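Bevidville Community Board > City Hall & Elections > Who gets city manager after the runoff?

plattner_porch
Okay, I have been refreshing the city site all evening like it's a playoff game. Mpho Du Plessis is almost 3000 votes up with only the late mail left, and everybody at the diner this morning had already moved on to who she'll bring in as city manager. I love this stuff! My money is on somebody from the county water office. She worked so well with them on the Plattner main, and whoever gets the job has to walk into budget talks in September knowing where the pipes are.

greltside_gal
So happy about those numbers!! But she doesn't get to "bring in" anyone. The manager is hired by the council, and the mayor is one vote out of 9. Same as it's always been under the charter.

plattner_porch
Sure, on paper. Last time the mayor had a name ready the night she was sworn in and the council went along with it.

greltside_gal
Went along after 2 closed sessions and a lot of yelling in the hallway. I sat out there with a sandwich. Best night of local government I ever had.

oldtrolleyman
Can we talk about the deputy? All this excitement over the manager and the deputy is the one who decides what gets on the agenda. If you want a zoning item heard before the holidays you go see the deputy. Been that way through three mayors. The current one is staying put whoever wins, from what I hear, and he's good at it.

quill_and_ballot
From what you hear where? Last month you heard the library was moving.

oldtrolleyman
The library IS moving. Give it time.

quill_and_ballot
Ha, fair. I do think you're overselling the deputy though. The agenda goes out under the clerk's name and any two council members can add an item. My street did exactly that for the crosswalk, and we never spoke to the deputy once. It was so easy! More people should try it.

bus22rider
Jumping in to ask about the platform. Did hers ever come out in full? I got the postcard with the bus map on it (great postcard, it's on my fridge) and then the rest was supposed to be posted "shortly."

greltside_gal
Pulled back a week before the first round and then it went up in pieces. Transit and parks are there, housing is one page. I'd have liked more on the Clivano lots, seeing as that land has been behind a fence since my kid was in kindergarten.

plattner_porch
The housing page is short but I thought it was strong! She commits to 100 units on the Clivano land with a date for the first permits. How often do you get a date?

quill_and_ballot
She commits to "seeking" 100 units. Read it again. I voted for her and I'm thrilled, but that verb is doing a lot of work.

plattner_porch
Ugh, you're right, it does say seeking. I still like it.

oldtrolleyman
Ask the deputy about the permits.

bus22rider
Thanks all, found the transit section. Evening service on the crosstown line, yes please!! I'm going to the next work session and bringing my neighbor -- she's never been to one. Does public comment still come first?

greltside_gal
Comment is first, sign the sheet by 6:30 pm. Sit on the left side, the speakers on the right buzz. And say hi! 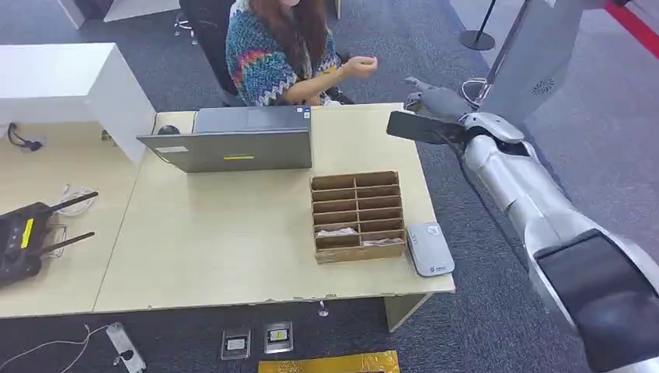 Photo: Greltside Neighborhood News

quill_and_ballot
Late mail count gets posted at 4 pm tomorrow, by the way. I'll start a new thread for it so this one can stay on the manager job.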